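Zokora Workroom: Table and Area Check
Checked by Halyna Hrytsenko, July 19, 2025

1. Tabletop
OK. I love this table! Pale pine, lovely grain, and the knots (even the noticeable one near the front) give it so much character. One tiny yellowish speck by the corner, so please wipe down before the next check.
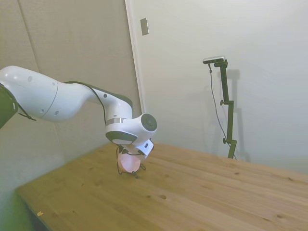
2. Partition
OK. Gray fabric is holding up great, panel seam straight. Vacuum it in May as usual.

3. Floor and walkway
OK. Clear path to the door, well done everyone!

4. Table legs
Tighten 5 bolts on the window side. Zoia Chornovol has the key.

Next check: item 4 only.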